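February, 4:40 pm. Fabric shrinkage, Wekent twill

Galli's sheet promises under 2% after one wash. I don't buy it. Cut 12 swatches from the Fevum roll, marked each at 244 mm along the warp, washed at the usual setting, dried flat. 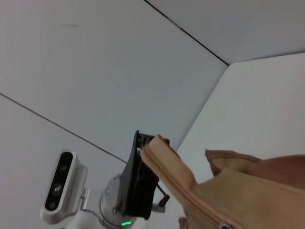 Shortest came back at 236 mm. Tiziana Martinelli says my ink lines bleed and I'm reading the wrong edge. Maybe, but bleed doesn't eat 8 mm. Weft barely moved, and I trust that even less.

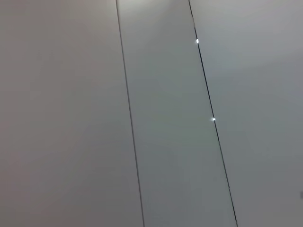
Asked Kollcombe for their own wash data. Got a brochure. Lot 561 gets the same treatment next, with stitched marks this time so we can stop arguing over ink. Not signing off lot 147 until then.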